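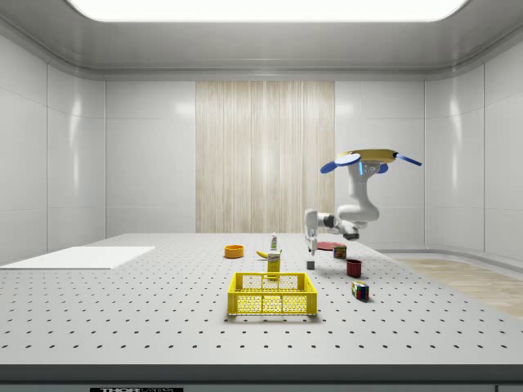 Slide 1: Release dates, and why I stopped writing them down

Speaker notes, 24 September 2018

Thanks to Seren Ellis for the slot. I have 30 minutes and I plan to leave time for arguing.

Start with Jikham. Announced for December, on the Switch and PC together. Ask for hands: who believes that? Wait.

Read the announcement out loud, slowly. "Targeting" is the word they use. A target is a thing you can miss. The trailer has no menu, no combat and no score on screen, and people in the comments are already choosing a favorite character.

Slide 2: The Fundska campaign

822 backers. The top tier was capped at 500 and sold out, so the money was real. Backers were promised 16 levels. The last update talks about "a full first chapter" and never gives a level count. Maybe that's the same amount of game. I'd like someone to say so in writing.

Be fair to Iestyn Prydderch here. He answered my email, and he answered it fast. He also didn't answer the question in it.

Slide 3: What a moved date tells you

Dates do get pulled forward sometimes. Branwen Price will bring this up if I don't — she always has Lerneck ready, which came out a season early and ran fine. OK. Ask her what was in the first patch, and how big it was.

My own view is that an early date usually means a gap in somebody's holiday lineup. The game may be finished too. I can't tell from a trailer and I don't think the press can either.

Skip the next part if we're running late.

Slide 4: Preorders

Toàn Đồng's point from last time: a digital game can't run out. So what is the preorder for? A hat, mostly. Show the hat.

Idris Lougher disagrees and says early sales keep small teams alive. Let him have two minutes. Then ask if he preordered Jikham.

Slide 5: Questions

If asked for a prediction on Jikham: spring, PC first. Don't let them write it down.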